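Apr 20, 2024 - PC strip-down cell, notes for the equipment request

Need a figure for the September round, so this is the running list while the cell is in use. Budget line left is 1063 after the Vumero invoice. Second arm is already paid for and doesn't count.

Gripper fingers first. The flat plates are bulky next to the cables and I'd like a slimmer pair to try around the drive cage. Beneck quote 700 for a set, delivery five weeks. Vasiliu cheaper but no drawing sent yet - chase.

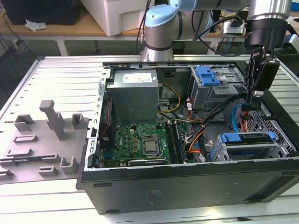 Gripper in the right side of the tower, side panel off to the left.

Case fixture: want something bolted to the table slots, low enough to leave the drive bays clear. Make in-house, only buy T-nuts and clamps. Ask stores for a pack of 10.

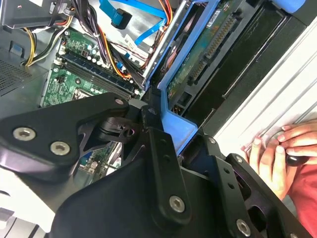
Wrist view, drive caddy and SATA cabling beyond the fingers.

Spare caddies and SATA leads: buy used, Grerkedach sell mixed boxes. Put down as consumables, not equipment.

Wrist sensor: hold off. Check whether the mount fits the slimmer fingers before ordering a second one.

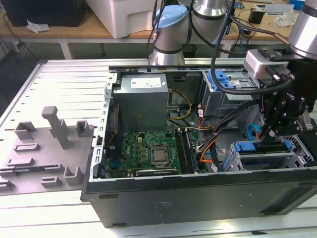 Fingers near the lower drive bay, second arm behind the case.

To do: ask Beneck if the price includes screws. Cable guides for both arms still not costed.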